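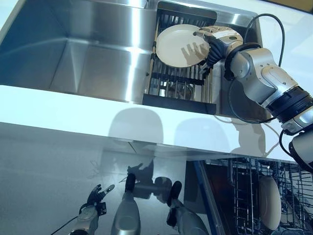 I have washed dishes by hand for most of my adult life, and I've come around to an opinion that gets me in trouble at dinner parties: the drying rack belongs in the sink. I don't mean next to the sink on one of those ribbed plastic mats, or on a folded towel that smells like a gym bag by Friday. In the sink, down in the little basin, with the front bar resting over the lip like the black one here, where a cream plate can lean back and drip straight onto steel. The big basin stays clear for washing. The counter stays clear for everything else in life (mail, groceries, my elbows). I know people who feel strongly the other way and I love them, but they're wrong, and I'm going to go on about it for a while.

A bit of background. When I moved into my place on Orbán Street, the kitchen came with one giant single-bowl sink. Everybody told me how lucky I was. You can fit a roasting pan in there! And you can, it's true, and I roast something big enough to need that pan maybe twice a year, usually in December. The other days I had a huge steel bathtub with one coffee cup and a fork in it, and every time I ran the faucet to rinse something, whatever was already clean got splattered with whatever wasn't. So the clean stuff had to go somewhere else, and somewhere else was the counter.

I went through a lot of counter racks. There was a two-story one I bought from Londard, which looked like a parking garage and took up the whole space between the sink and the stove. It had a tray underneath with a tiny spout that was supposed to drain into the sink. The spout was level with the tray, so the water just sat there thinking about it. After a month there was a pink ring in the bottom that I scrubbed off with an old toothbrush, and then there was another pink ring. I had that rack for three years! Why do we put up with these things?

Then came the bamboo one. It was gorgeous for a summer. Then it went gray at the feet, then black at the feet, and then I stopped looking at its feet.

When I finally redid the kitchen I paid more than 200 dollars extra for the sink with a big side and a small side, and the guy at the counter at Stidari tried pretty hard to talk me out of it. Single bowl is what everybody wants now, he said. Resale, he said. I'm sure he's right about resale. But I'm the one standing there every night with my sleeves pushed up, and the person who buys this house someday can be mad at me in peace.

The whole sink came in at 77 dollars under what I'd set aside, even with the fancy bowl, so I spent the difference on a wire rack insert that actually fit. Fit is everything with these. Buy one that's too narrow and it slides around and tips your glasses over. Buy one that's too wide and you've got a wire shelf sitting up on the counter, and congratulations, you're a counter rack person again. Measure the inside of the bowl at the top and then at the bottom, because a lot of sinks get smaller on the way down, and write both numbers on your hand before you go to the store. I didn't, the first time. I had to drive back out to Prerkard on a Saturday with a rack in the passenger seat like a kid I was returning to school.

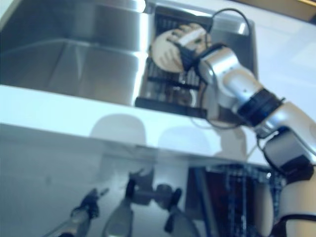 Doesn't a rack in the small basin mean you lose the small basin?

Most of the time you do, and I think it's a fair trade. What was I using it for before? Peeling carrots into it, mostly, and now I peel carrots into a bowl. If I need the space for something, the rack lifts right out with one hand and goes over on the counter for ten minutes. The point is that it lives in the sink and visits the counter, where it used to be the other way around.

The second complaint I get is that it doesn't hold enough, and okay, yes, a small rack holds less than a big rack. I've fit 7 dinner plates in mine, standing up nice and straight, and after that you're balancing saucepans on top of them and living dangerously. But I've decided that's the best thing about it. My old parking garage held so much that I never had to put anything away. I'd just pull a clean plate out of it, eat off the plate, wash the plate, put it back. The cabinets were basically for show. My good mixing bowl lived on the top level for so long that I forgot which shelf it came from.

With a small rack, it fills up and you have to deal with it. So I do the breakfast stuff, that dries while I'm at work, I put it away when I get home (four minutes, tops, and half of that is the silverware) and the rack's ready for dinner. That's the whole system. I'm a messy person by nature and even I can keep it going.

I should say something about dish towels, too, since somebody always brings up dish towels. Why not just dry everything and put it away right then? I admire this! My grandmother did it. She'd wash and I'd dry, standing on a stool, and there was never so much as a spoon left out when we were done. But there were two of us, and one of us was seven and worked for cookies. By myself, at nine at night, I'm not going to stand there and towel off a colander. Have you ever tried to dry a colander? Every hole has its own drop of water in it. Let the air do the colander.

Same goes for anything with a lip or a fold or a handle that's hollow. Prop it at an angle and go sit down. The one thing I do dry right away is my knives, and I dry those and put them straight in the drawer, because I don't like reaching into a rack with a blade hiding in it.

There's a cleaning side to this as well. A counter rack makes its own little swamp and you have to remember to go look at it. The one in the sink drips where water is already supposed to go. When I rinse out the basin at night I lift the rack, give it a quick scrub with the same sponge, swish the bottom of the bowl, and it's done. I've never found a pink ring in there. I found a missing measuring spoon once, and a rubber band, and a bay leaf that must have come off a pot lid.

My sister-in-law, who has a dishwasher and a magazine kitchen, thinks all of this is a lot of feeling to have about a piece of wire. She spent 3393 dollars on hers, counting the cabinet panel that makes it look like there's no dishwasher there. It's very quiet. It's also full of clean dishes every single time I visit, and there's a stack of dirty ones next to the sink waiting for somebody to empty it. On a folded towel, I might add.

So if you've got two bowls already and you've been using the little one as a place to lose sponges, try it for a couple of weeks. Get a rack with a coating that won't scratch, check the welds where the bars cross, and skip the ones with a silverware cup hanging off the outside, which will catch your sleeve every time you reach for the faucet. Mine's been in there for two years now and the only thing I'd change is that I'd have bought the one with slightly taller sides for the cutting board, which still has to lean against the backsplash and leave its puddle there.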